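Colored cubes: what we learned from the first round

The block activity has settled into a regular part of the Sunholm newsletter, and several people have asked for the notes on the cubes themselves. Marichka Chornovol put together the following from her own sheets and from the February session.

The cubes are plain, with no printing and no letters. We keep red, blue and green in one shared tub, and a full tub holds 300. That is more than any table needs. For most layouts a small handful in two or three colors is enough, and the rest should stay in the tub with the lid on. Loose extras tend to end up in the middle of somebody's layout.

There are two kinds of layout on the cards. The first is the flat pair: two cubes of one color set side by side with their faces touching. The second is the step, which takes three cubes of one color. Two go down next to each other and the third goes on top of one of them, so that one side is a single cube high and the other is two. The step is harder to place well, and the top cube should line up with the one under it on all sides. 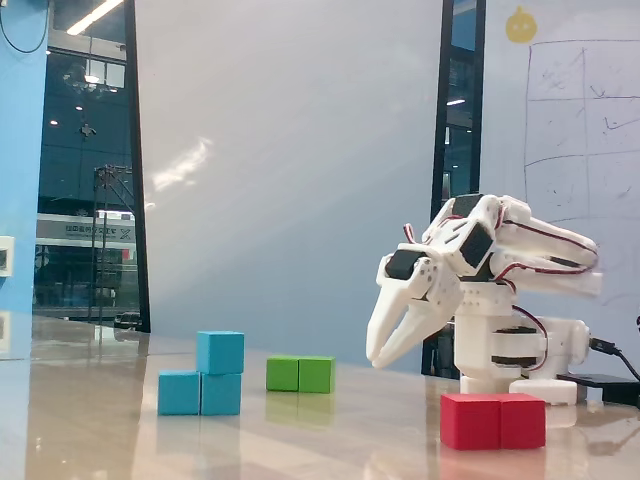

A step in light blue, with a red pair closer to the front.

Arvo Halonen tried both layouts on a shiny surface and on a wood one and prefers the wood. On a glossy top the colors reflect, and it can take a second look to find the bottom edge of a cube. Wood also has lines in it that can be used to judge an angle. If you only have a glossy table, a sheet of plain paper under the blocks does the job.

The second set of cards uses pairs only, one in each color. Cubes in a pair should touch along a whole face. A thin dark line between them is fine – a gap wide enough to slip a card into is too much. Pairs don't have to be square to the table. Several of the cards ask for them on a slant, all running in the same direction, and this is where most of the corrections were made in February.

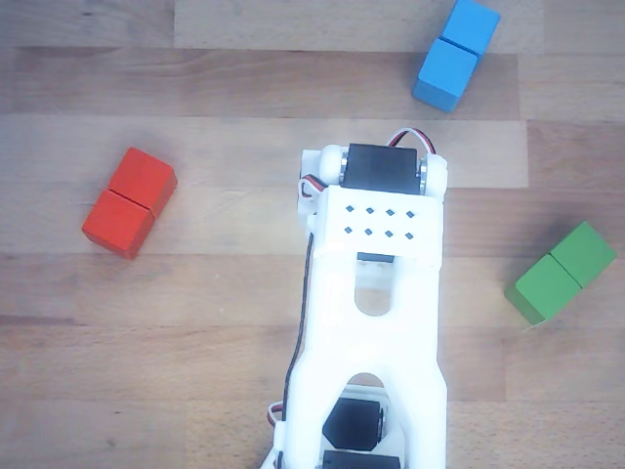

Lighting matters more than we expected. With a lamp on one side, each cube has a bright top and a darker side, and you can judge by the shadow whether a pair has drifted apart. Overhead light alone makes the tops and sides look much the same, particularly with the green. Marichka now puts a desk lamp at the left corner and leaves it there.

A few notes on care. Wipe the cubes with a barely damp cloth and let them dry before they go back in the tub. Don't soak them. Any cube with a chipped corner goes in the envelope inside the lid, and 10 spares of each color are kept in the Gromer cabinet, second shelf. Please write down what you take.

The layout cards have been reprinted at a larger size. Old cards can be recycled. The new ones have the number of cubes in the top corner and the color names written out, which should help anyone who has trouble telling the blue from the green under weak light. Arvo has the master copies if a card goes missing.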